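Workshop notebook: payout corridor tests
23 March 2022
14 comments | 6 shares

Second full day on the Folerville cash pickup corridor and I am so happy with how much we got through. Writing it up while the numbers are still in my head (and while the test ledger is still open on the other monitor, so I can copy from it and not from memory).

Where we left off: Gekent was sending, Kanaujia was receiving, and the transfer reference was getting lost between the two. The sender would get a confirmation, the money would sit there, and the pickup desk would have no idea who it was for. We had a theory that the name field was the culprit. Half right, see below.

What I ran

Test transfers of 100 each, sent with a card, with a bank debit and with cash handed in at the desk. Same sender profile every time, same receiver, fees switched on so the totals would look the way a real customer sees them. I started with card because that's what most people in the pilot say they'd use.

Card went through beautifully. From pressing send to "ready for pickup" on the Kanaujia side was under a minute on every run, and the desk could find the transfer by reference or by receiver name. I went back and did it again with a hyphen in the last name, with an accent, with a middle name typed into the first name box. All found! In July we couldn't get an accent across at all without the whole record turning into question marks, so this is a big step.

Bank debit was slower, as expected, and there's a wrinkle. The debit is marked "pending" on our side until the bank answers, but Gekent's side was already showing the receiver a pickup message. So somebody could walk to the desk and be told to come back later. That's the kind of thing that makes people stop trusting a service, and they'd be right. Fix is simple enough: hold the message until the status flips. Put it in the change list.

Cash in, cash out worked but the receipt printed the exchange rate to two decimals and the ledger uses more. On a transfer of 100 you'd never notice. On 3893, which I tried next just to have an ugly number, the receipt and the ledger disagreed by a few cents. Small money, but a customer with a calculator will find it in seconds, and I want them to find that it matches.
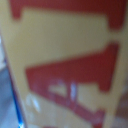

The lost reference

So, the reference problem. The reference is made up of a letter block and a number block, and Gekent pads the number block with leading zeros. Kanaujia strips them. Either choice is fine by itself. Put them together and a reference that ends up short gets rejected as invalid on lookup, silently, with no entry in the error log. That explains why it only happened on some transfers and why we kept blaming the name field: the two failures in the first batch both happened to have long names.

I reproduced it by forcing a low number. Failed right away. Forced a high number, no trouble. Then I had the lookup pad the reference before searching and reran the whole first batch, and every one of them came up. I may have cheered a bit.

Still want to know why nothing was logged. A rejected lookup should leave a trace even when the desk clerk just shrugs and tries again. Asked for a log line on every miss, with the reference as typed and the reference as searched, side by side.

Fees, which I find more fun than I probably should

The fee table from Gritanine finally arrived and it loads cleanly. It's a stepped table: flat fee up to a limit, then a percentage, with a cap. I checked the edges, where these tables always go wrong. One cent under the limit, right on the limit, one cent over. Under and over were correct. Right on the limit was charged the percentage when the printed terms say "up to and including," so that comparison needs flipping.

The cap works. Sent roughly 975 by card and then by cash and the fee stopped climbing where it should in both cases.

One more thing on fees. The screen shows the fee before the rate margin, and the total after it, so a person trying to add it up in their head can't make it come out. I'd love for us to show three plain lines: what you send, what we take, what they get. I mocked it up in the test screen and it reads so much better. No new data needed either, it's all there already.
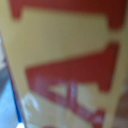

The pickup desk screen is the piece I'm most excited about. The clerk gets one box to type in, and it takes a reference, a phone number or a name, and figures out which it is. What it still lacks is a clear signal for "pay this" versus "wait." At the moment both look the same apart from one word in small gray type. I'd like a broad dark-red band along the top, on a cream-yellow background, so the color registers even when everything else is too blurry to read. Plenty of clerks look at that screen from a step back while they count bills, and a solid block of color does more for them than any wording. Red for "do not pay yet," no band at all once the money is free to go. Keep the word too, larger, for anyone who has trouble telling colors apart.

Tried the screen with the network unplugged halfway through a payout. It kept the transfer locked, came back when the cable went in, and asked the clerk to confirm whether cash had been handed over. Lovely behavior. The one gap is that the question has no "not sure" answer, and at the end of a long shift "not sure" is a real answer. Adding it, with a hold that a supervisor can clear.

ID check: typed a receiver ID that had expired. Accepted. It shouldn't be. The date is being saved but never compared to anything. This one goes to the top of the list, ahead of the rounding.

Change list as it stands

1. Compare ID expiry date at pickup
2. Hold pickup message until bank debit clears
3. Pad references before lookup, log every miss
4. Receipt rate to the same decimals as the ledger
5. Fee limit to include the limit itself
6. Three-line total on the send screen
7. Color band and bigger status word at the desk
8. "Not sure" answer after a dropped connection

Next up: refunds. I haven't touched a refund since the fee table went in and I suspect the percentage part is being kept when the transfer is canceled before pickup. Also want to try a transfer where the receiver name gets corrected after sending, which is going to be messy and I can't wait.

Test ledger is saved under the Folerville folder, first batch and rerun in separate tabs. Please don't sort the rerun tab, the formulas point at row numbers.

Share this entry | 14 comments
We use cookies to remember your settings. Accept | Manage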